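Print this page
E-mail this page

Notebook — hosted PBX migration, Brasudgate office
January 21, 2024
Entry by Dennis Gosling

Picked up where the December entry stopped. Cutover of the front desk group to the Bilden softswitch is done on paper; the parking behavior is still wrong.

Park/retrieve. Calls parked from the Kravets console land in the right orbit but the recall timer is being taken from the tenant default and ignores the group setting. Group is set to 54 seconds. Console shows 54. The switch recalls at whatever the tenant has, and the tenant field is blank, so it falls back to the firmware value. Wrote 54 into the tenant field and the recall came back on time for three test calls in a row. Leaving it that way until Bilden answers the ticket. Side effect: warehouse group now inherits 54 as well. They don't park much. Tell them anyway.

BLF lamps. Extension 283 stays lit after hangup on every console except the one that placed the call. Packet capture shows the NOTIFY going out with state "terminated" and the right dialog ID, but the version number in the body is one lower than the message before it. The consoles are correct to discard it. Restarting the presence service resets the counter and the lamp behaves for a while. It came back twice. Have not found the trigger. Suspect attended transfer where the target picks up before the transferor completes — tried it by hand and got it once out of several goes, so not proven. 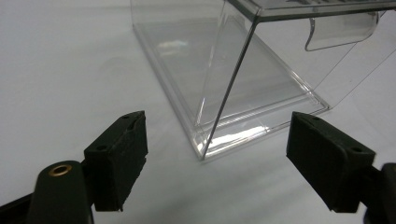
Clear container on the white tabletop, gripper fingers in the foreground.

Voicemail. Message waiting works for users with one mailbox. Users who also watch a shared mailbox get the indicator for whichever box changed last. Two SUBSCRIBEs go out from the console, both answered 200, but the second one replaces the first in the switch's table because they share a contact. Adding a distinct contact parameter per mailbox fixes it on the bench. Needs a template change, and the template is shared with the Jikunik site, so not touching it until their window is agreed.

Dial plan. Removed the old leading-9 rule. Left a catch for 9 plus ten digits that strips the 9 and logs it, so we can see who still dials that way. Emergency pattern sits above everything else in the list and was checked separately with the carrier's test number. Do not reorder this list by dragging in the web page. The page saves on drop and gives no warning. Edit the file and reload.

Codec list on the trunk cut to two entries. Had one-way audio on transferred calls when the far end re-offered with a third codec and the media relay did not follow. Gone after the change. Relay log for the failing call is in the ticket folder, look near line 438.

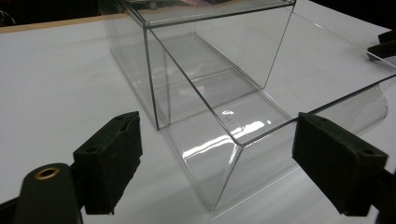 Transparent box on white, nearest end close up.

Console layout. Reception asked for held calls above parked calls. The layout is per user, stored server side, and is lost when the user is moved between groups. Exported the three reception layouts before the move and imported them after. Import restores the panel order but drops the default line choice, so each person has to click it again at first login. Put that in the handover sheet.

Power and cabling. Switch in the second-floor closet is near its PoE budget. Ports with desk phones were set to class 3 by hand at some point and reserve more than the phones draw. Set them back to auto. Headroom is fine now. One port still reports a fault with nothing plugged in. Labeled it and disabled it.

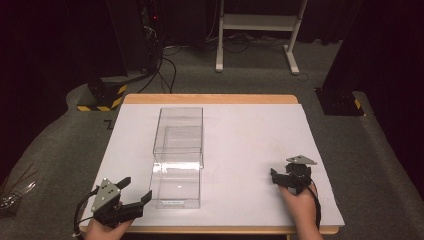
Tall acrylic box upright on the board, gripper in the left hand.

Open items:
— BLF version counter on 283. Capture with transfer events marked, then send to Bilden.
— Tenant recall timer. Revert if they patch it.
— Contact parameter in shared template, pending Jikunik.
— Kravets console build: still on the older one here. Do not upgrade before the lamp problem is understood or we will be chasing two changes.
— Leading-9 log. Read it at the end of the week and mail the list to the office.

Config backup taken after the last change and restored to the spare unit as a check. Spare registered and placed a call. Put back on the shelf with its power supply.

Print this page | E-mail this page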